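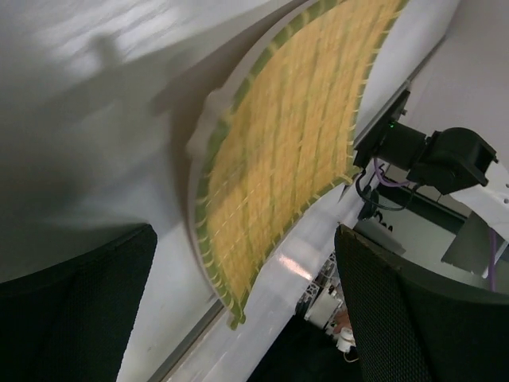 *The bamboo tray with the green rim.*

**The Tray**

Paavo Karppinen came to his mother-in-law's flat on a Tuesday, before eight in the morning, with a roll of tape and a bag of old newspapers. The flat had to be empty by the end of June. He had taken three days off from the harbour office in Nevstead, and on the first of them he wanted only to do the kitchen.

Nanami had given him the keys at the station. She was in Orkow until Thursday with her work and she was sorry about it, she said so twice.

"Keep what you think is good," she told him. "The rest can go."

"How do I know what is good?"

"You ate there for 18 years, Paavo."

It was true, but he had eaten there as a guest. Mrs Fukuda had never let him carry even a cup to the sink. So he stood now among her cupboards like a man who reads a newspaper in a language he has only heard spoken.

The pots were easy. He wrapped the good ones and put the burnt ones by the door. The drawer with the chopsticks took longer, as many of them had lost their partner, and he laid them in rows on the table and tried to marry them again. At ten he drank water from the tap and opened the tall cupboard.

The tray was at the back, behind a box of candles. It was round and made of bamboo, with a yellow middle and a green rim, and all along the rim the ends of the strips came out like short hairs. He took it at first for an unfinished thing. He ran his thumb over the ends, and they pricked a little.

He turned it over. A paper label was glued there, brown with age. Koyama, it said, and under this a price, 1410, without any sign of which money.

He put it with the things by the door. Then he wrapped six glasses and went back and picked it up again.

He had seen it before, that was the trouble. He tried to see it with food on it and could not. Not with plums, not with the small dried fish. He tried the balcony, he tried the New Year table. In the end he telephoned.

"Is it urgent?" asked Nanami. Behind her there were voices and a door.

"There is a tray. Round, with green at the edge. It looks as if somebody forgot to cut the ends."

She was silent so long that he looked at the telephone.

"Where was it?"

"In the tall cupboard, behind the candles."

"She told me she had thrown it away," said Nanami. "I sat on it. I was perhaps five, I was playing that it was a boat. She was so angry – she did not speak to me until supper."

"It isn't broken."

"No?"

He held it up against the window and looked for a long time. Between the strips he could see small pieces of the street, the yellow front of the Dravex shop, a bus going by.

"There is one strip of another colour," he said. "A little paler. I think she mended it."

"She could not mend a sock," said Nanami. Her voice had gone strange. Somebody called her name, and she did not answer them. "Don't wrap it with the glasses. Put it on the front seat."

"I will."

"And open a window. It always smells of candles in there."

He opened the window. Then he took the tray down to the car, three floors, carrying it flat in front of him with both hands, and a boy on the stairs stood aside to let him pass.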